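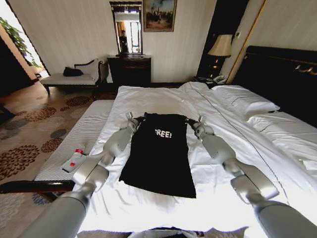 Folding a T-shirt is the chore I get asked about most on this page, and lately the question has changed from "how do I do it" to "when can I stop doing it." So I've been reading up and watching a lot of clips, and my answer is – keep your hands in practice. What the machines have already got is the part most of us skip! Look at that black tee on the white bed, laid out flat, a gripper pinching each shoulder, neckline toward the pillows and only a few soft creases left down by the hem. If your own shirts come out of the drawer looking chewed, I'd bet you never get them that flat before the first fold.

Here's how I do mine, and I've done it this way since I worked the laundry at a little hotel in Drutthorpe, where we had 242 beds and one folding table that wobbled.

Use the bed. A made bed is the biggest work surface in the house and it's the right height for most backs (mine included). Pull the duvet tight first if you can be bothered. I usually can't, and a rumpled cover does fight you a little, but a tee will still lie down on it if you tug the shoulders out sideways and then smooth toward the hem with your palms.

Take it by the shoulder seams, never by the neckband. Necks stretch and then you've got a shirt you only wear for painting.

Face down for folding if there's printing on the front. Fold one side in to about the middle of the shoulder, sleeve back on itself, then the same on the other side, then bottom up to the top. I like it in thirds so it stands up in the drawer. My sister-in-law rolls hers and we don't discuss it.

Dark cotton shows every bit of lint off white bedding, so run a damp hand down it before you put it away. Cheaper than a lint roller and I can always find my hand.

Now, can a machine do all that for you yet? Sort of, some of it, slowly. The folding box I tried last August was a Zikura, on loan from the appliance shop in Skullville. You clip the shirt on at the front and it comes out folded at the bottom. It did a nice job on plain tees. It did not like hoodies, it hated anything with a strap, and baby clothes just vanished inside it until I opened the back panel. It also cost 908 dollars, and I was still the one standing there clipping!

The ones with arms are a different animal and I think they're the better bet in the long run, as they can go to where the laundry is. A box needs you to feed it. An arm could, in theory, empty the basket, find the shoulders, flip the thing the right way out and carry on to the towels. Finding the shoulders on a balled-up shirt is the hard bit, for them and for my teenager.

What I'd let a machine have today is the floor and the dishes. My Onu vacuum has been going for 4 years and I'd fight you for it. Fitted sheets I wouldn't hand over to anybody. Tuck one corner inside the other, lay it on the bed, square it off as best you can and shut the closet door quickly.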